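Wenn der Kollege zwei Arme und keinen Kopf hat

Zuletzt aktualisiert: 2023-07-31
Lesezeit: 3 Minuten

Neulich war ich bei Utia, das ist eine Firma in Brivton, und ich durfte einen ganzen Vormittag lang zuschauen, wie dort gearbeitet wird. Ich hatte mir vorher so richtige Filmroboter vorgestellt, mit Augen und Blechbauch! 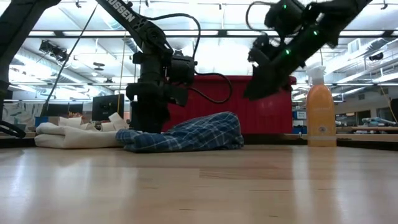 Na ja, einen Bauch hat dort keiner. Die Roboter in der Halle sind Arme, sonst nichts. Wenn du wissen willst, wie so ein Arm funktioniert, schau einfach deinen eigenen an: Schulter, Ellbogen, Handgelenk. Überall, wo du etwas knicken oder drehen kannst, braucht der Roboter ein Gelenk, und in den Gelenken stecken Motoren. Das sind sozusagen seine Muskeln. Strom und Befehle kommen durch Kabel, und am Ende sitzt statt der Hand ein Greifer.

Jetzt rate mal, was für so einen Greifer schwieriger ist: eine Kiste oder ein Tuch? Ich hätte auf die Kiste getippt (die ist ja viel größer). Falsch! Eine Kiste sieht immer gleich aus, egal wie oft man sie hochhebt. Ein Tuch liegt jedes Mal anders da, mal zerknüllt, mal flach, und wenn man an einer Ecke zieht, wandert der Rest mit. Du kannst das schon, seit du klein bist, und denkst gar nicht darüber nach. Eine Maschine muss es mühsam lernen, und manchmal übt sie denselben Griff 200 Mal.

Aber was machen denn nun die Menschen, wenn die Arme mitarbeiten? Das wollte ich unbedingt wissen. Bei Utia arbeiten 20 Leute in der Halle, und die haben mir ziemlich viel erzählt. Früher standen sie oft den ganzen Tag an einem Tisch und machten immer die gleiche Bewegung, und abends tat der Rücken weh. Heute richten manche die Roboter ein, andere prüfen, ob alles ordentlich geworden ist, und wieder andere kommen dazu, wenn etwas klemmt. Dafür mussten sie viel Neues lernen, und das fand nicht jeder toll. Eine Frau sagte mir, sie habe früher beim Arbeiten mehr mit den anderen geplaudert, das fehle ihr. Und ein paar haben sich gefragt: Braucht man mich hier bald noch? Auf die Frage gibt es leider keine einfache Antwort. Manche Aufgaben verschwinden, andere kommen dazu, und darüber müssen Chefs und Mitarbeiter miteinander reden, am besten früh.

Probier zu Hause mal etwas aus: Zieh dir dicke Fäustlinge an und falte ein Geschirrtuch. Du darfst nur mit Daumen und Handschuhspitze zupacken. Schreib mir, wie lange du gebraucht hast!

681 Mal geteilt
3 Kommentare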